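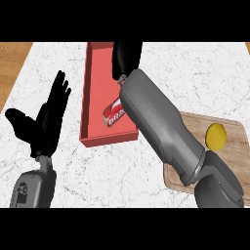 Image credit: Raden Surfaces

Home Careers Open Positions Testing Services Contact

Materials Test Technician, Stone and Countertop Surfaces

Nirov is hiring a full-time technician for its surface testing laboratory. The laboratory tests natural stone, engineered stone, sintered slab and solid wood intended for kitchen and bathroom use. Clients are fabricators, importers and cabinet makers. The position reports to the laboratory manager, Onyekachi Ojo.

Scope of work

The technician prepares specimens, runs stain, scratch, heat and absorption tests, and writes the first draft of each test report. Marble makes up the largest share of incoming samples. Veined material requires particular care at intake: the position and direction of veins must be recorded for every specimen, and natural veining must be distinguished from cracks and filled fissures before any load is applied.

Duties

- Receive, label and log incoming slabs and offcuts.
- Cut specimens to size on the wet saw and finish the edges.
- Condition specimens for 24 hours at controlled temperature and humidity before testing.
- Apply staining agents (coffee, red wine, vegetable oil, lemon juice, vinegar) and grade the residue against the reference scale.
- Measure gloss before and after abrasion. The standard run is 1000 cycles.
- Record water absorption by mass, to the balance's full resolution.
- Check sealer performance on honed and polished finishes.
- Clean and calibrate the gloss meter, balance and drying oven according to the laboratory schedule.
- Enter results in Flatar, the laboratory's records system, before the end of the shift in which they were taken.

Requirements

- Associate degree in materials science, geology, civil engineering or a related field, or equivalent work experience in a stone shop or test laboratory.
- Ability to follow a written procedure without variation and to report any departure from it.
- Ability to lift 50 pounds and to stand for most of a shift.
- Working knowledge of spreadsheets, including basic statistics.
- Clear written English.

Experience with marble fabrication is preferred. Training on the wet saw is provided. Applicants must pass a respirator fit test before starting work in the cutting area; all cutting is done wet and under extraction.

Hours and conditions

The shift starts at 7:30 a.m. and ends at 4:00 p.m. with a half-hour unpaid break. Evening work is occasionally required when a long absorption test reaches its final reading after hours, and is paid as overtime. The laboratory handles around 200 sample sets a year, with the heaviest intake in spring. Safety footwear and eye protection are supplied. The probationary period is three months.

How to apply

Send a resume and a one-page cover letter to the hiring desk, quoting reference 1768. The letter should describe one measurement task you have carried out, the instrument used and the main source of error. Applications without a letter will not be reviewed. Interviews will be held in December and include a short practical exercise in weighing and recording. Two professional references are requested after the interview.

Related openings

Sample Intake Clerk, part-time
Calibration Technician, Obi Site
Report Editor, Surface Testing
Wet Saw Operator, second shift

This site uses cookies to remember your search settings and measure page visits. Accept | Manage settings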